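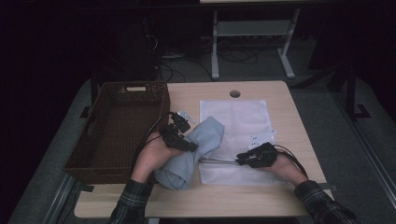 Getting the Wash Done: Laundry Habits in Dinden Then and Now
Final report, Local Life and History project

I picked laundry because I hate doing it. My first idea was the Casten railroad bridge, but three people in my class already had bridges, and I wanted something I could ask my neighbors about without making an appointment. Everybody washes clothes, and everybody has an opinion about how you should do it!

My question was pretty simple: how did people in Dinden get their clothes clean before there were machines at home, and how much of that is still around? I used three kinds of sources. The first was the town library's folder on the old wash house. The second was a short paper survey I left at the Madano laundromat on Mill Street (I got 35 back, a few with coffee on them). The third was me, sitting in the laundromat on a Saturday with a notebook and a bag of pretzels.

The wash house

The wash house opened in 1876 down by the creek, and for a long time it was the only place in town with a roof where you could do a big wash. The folder has the rules that used to hang by the door. You paid by the tub, you brought your own soap, and you had to be out by five so the floor could be scrubbed. Sheets went first, then shirts, then work clothes in whatever water was left. My grandmother still sorts her piles in that order, and she never set foot in the place.

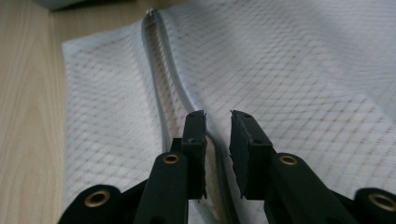

What I liked most in the folder was the marking. With so many families washing side by side, things got mixed up all the time, so people stitched a small sign in red thread into the corner of every piece – a cross, two bars, a little triangle. The library has a pillowcase with one of these and they let me hold it. I would have gone crazy sewing those on socks.

The building closed when the Tichý steam laundry opened across the creek and started picking up from people's doors. I couldn't find out exactly when that was. Two papers in the folder disagree, so I left it out.

The survey

Most people who filled it out do their wash once a week, and evenings were the favorite time by a lot. I asked how they keep things from getting lost or wrecked, and that question got the longest answers. Mesh bags came up again and again, mainly for socks, bras and baby clothes. One person safety-pins every pair of socks together. Another wrote "I don't, I just buy more," which made me feel better about myself.
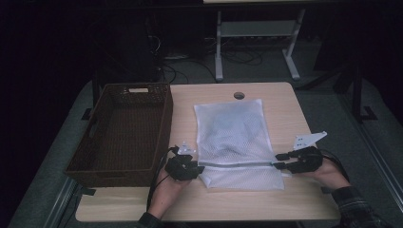

Mesh laundry bag and wicker basket on the tabletop.

I also asked who taught them. Mothers were first, then "figured it out myself," and then roommates. A couple of older people said they learned at school, in a class that doesn't exist here anymore. I wish I had asked one more thing, whether they hang anything outside, because several people brought it up on their own in the margins and I couldn't compare the answers.

What I would do differently

I'd leave the survey in more than one place. People at a laundromat are mostly people without a washer at home, so my results lean that way. I'd also start the library part sooner, since the folder can't be checked out and the reading room closes early. If somebody wants to take this over next year, the steam laundry's delivery books are supposed to be in the basement at the town hall, and I never got to see them.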